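Gravevia Analytics Users' Group
Minutes of the steering meeting, 2025-01-28
Chair: Gwenllian Howells
Minutes: Nelli Lahtinen
The October minutes were agreed with one correction: under item 4, "will save time" should read "is claimed to save time".

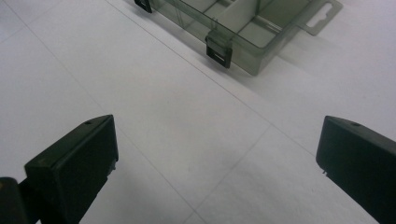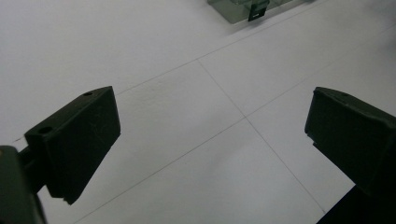
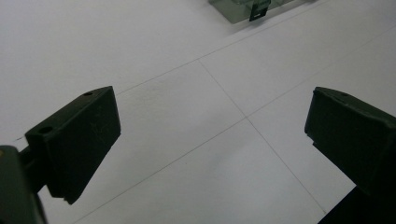
White surface with grey lines, in the second and third.

1. Survey of which tools members use

The survey closed with 335 replies. The draft report says that Inell is "the leading package among analysts". GH asked on what grounds. NL said the link had gone out first in the Inell newsletter and only later on our own list, and the form did not ask people where they had found it. GH said that in that case we had measured who reads the Inell newsletter.

It was suggested that the replies could be weighted. GH asked what we would weight them to, as we have no reliable figure for the number of analysts in the region, let alone what they use. No answer was offered.

Agreed: the sentence comes out. The tables stay in, with a note on how replies were gathered placed before them and in the same size of type.
Action: NL

2. Stumar forecasting add-on

The supplier's slides were taken as read. They show a 40 per cent drop in forecast error. GH noted that the comparison was with last year's value carried forward, a method no member admits to using, and that the test covered 24 months of one product line. There was no word on how that line had been picked.

A member who has had the trial version said it was pleasant to use and drew good charts. GH said she had no quarrel with the charts. She would like to see it run on data the supplier has not had sight of, against the plain seasonal model we already have.

Agreed: no purchase for now. NL to ask for a longer trial and for the full test results - all the product lines, including any that went badly.
Action: NL

3. Hyvönen data sets

Two of the shared practice sets still have missing values coded as zero. This was raised in October and marked as done. It has not been done. Anyone who took an average from the sales set in the meantime should take it again.

There was a short discussion on whether to move the sets to a new host. GH was doubtful that a move would mend the coding.

Agreed: fix first, then talk about hosting. A dated change note is to go in with each file.
Action: GH to check the sets herself before the item is closed

4. Training evening

The proposed title, "Let Your Data Speak", was not liked. The session will be on reading other people's charts, with 2 worked cases and time for questions. Titles to NL by email, please.

5. Any other business

Request for a group dashboard. GH asked who would look at it and what they would do differently afterwards. Held over until someone writes that down.

Date of next meeting to be sent round by email.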